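Teaching a Simulated Arm Kitchen Tasks by Remote Control
Project report, Drotmont group, robotics elective

1. What we set out to do

The goal of our project was to show a robot arm how to do a simple kitchen job by driving it ourselves, and then to train a program on those recordings so the arm could do the job alone. All of the work was done in simulation. We had one semester, four team members, and two computers that could run the simulator at a usable speed.

The job we picked was moving an object between the sink and a tray on the counter. It sounds easy, and for a person it is. For the arm it means reaching down into a basin without hitting the rim, closing on the object, lifting it clear, carrying it sideways, and letting go at a low height so the object does not bounce. We wanted a task with a clear start and a clear end so that we could mark each attempt as a success or a failure without arguing over it.

2. Equipment and software

We used Sirkari, the simulator installed on the lab machines. It comes with several kitchens, and we stayed with one kitchen for the whole project. Changing the room would have meant checking every reach again, and we did not have time for that.

For control we tried two devices. The first was a regular game controller. The left stick moved the gripper forward, back and sideways, the right stick turned it, and the triggers moved it up and down. The second was Zoubi, a handheld tracker that the lab already owned. The operator holds it and moves a hand through the air, and the arm follows at a reduced scale.

Everyone on the team liked Zoubi better for the first ten minutes. After that our arms got tired and the recordings got worse. The controller was slower to learn but steadier. We recorded the final set with the controller and kept the Zoubi recordings for comparison.

3. Seeing depth on a flat screen

The hardest part of driving the arm was judging height and distance. On a monitor it is difficult to tell if the gripper is over the drain or several inches behind it. In our first practice session we hit the front of the sink again and again, always because the operator believed the gripper was farther back than it was.

We fixed most of this with a guide line that runs straight down from the tool. The operator lines up the bottom of the line with the target first and only then starts to descend. We made it thin and pale on purpose. An earlier version was bright red and so wide that it covered small objects.
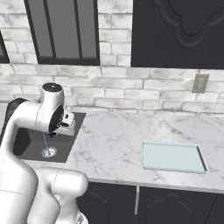 We also moved the viewpoint several times. A view from directly overhead made sideways alignment simple but gave no feeling for height. A view from the front let the operator see into the basin, but left and right were reversed compared with the stick, and two of us could not get used to it. In the end we settled on a raised view near the arm. Parts of the arm get in the way from there, especially when the elbow is low, so operators learned to raise the elbow before going over the sink.

4. Recording procedure

Each demonstration followed the same order. The arm started from its home position. The operator lined up over the object, went down, closed the gripper, lifted to carrying height, moved to the tray, lowered, and released. The recording stopped when the arm was back at home.

We saved the joint angles, the gripper opening, and the position of the object at every step. A finished demonstration took 37 seconds on average with the controller. We shifted the starting position of the object a little each time so that the program would not just memorize one path.

Operators changed places after every 10 demonstrations. We added this rule in the second week, when we noticed that the later attempts in a long session were sloppy. The usual mistake was opening the gripper too early, while it was still well above the tray.

If an attempt went wrong, the operator pressed a button to mark it and started over. We did not delete these attempts. They went into a separate folder, and we used them later when we were trying to work out why the trained arm made certain errors.

5. Cleaning the data

We had planned one afternoon for this and it took most of April. There were three problems.

The first was long pauses. When an operator stopped to think, the recording kept running with no movement in it. A program trained on this learned to stop above the sink and stay there. We wrote a short script, which we called Mustis, to cut out any stretch with no motion. It had to leave in the pause while the gripper was closing, and our first version did not, so the arm lifted before it had a grip.

The second was small corrections. Some operators nudged the stick back and forth to line up. The trained arm copied this and shook slightly over the drain. Smoothing the recordings helped, but too much smoothing rounded off the path and brought the gripper close to the rim of the sink.

The third was our own fault. Partway through, one of us changed the stick sensitivity and did not write it down. The recordings from before and after did not match in speed. We rescaled the older ones.

After cleaning and cutting, the set held 2,884 short segments for training.

6. Results

The trained arm could do the whole task from most starting positions near the middle of the basin. It did poorly when the object was against the back wall of the sink. We had recorded few demonstrations there because they were awkward to drive, so the weak spot in the training matches the part we avoided.

Placing was more reliable than picking. The tray is shallow and has a low rim, so the arm did not need much accuracy to set something down in it. When placing did fail, it was almost always the early release from the tired operators. We removed those demonstrations and trained again, and the problem became much less common.

The version trained on the Zoubi recordings moved more naturally to look at, with fewer separate stages. It also missed the object more often.

7. What we would change

We would write down every setting at the start of each session, including stick sensitivity and viewpoint. We would record the hard starting positions first, while the operators are fresh. We would also try two views on the screen at once. The lab machines slowed down too much when we tested it, but a smaller second window might work.

We did not try the task on a physical arm. The guide line in particular exists only in the simulator, and an operator with a real sink in front of them would need some other way to line up.

Drotmont student projects | Contact: lab front desk | Copyright the project authors | Back to top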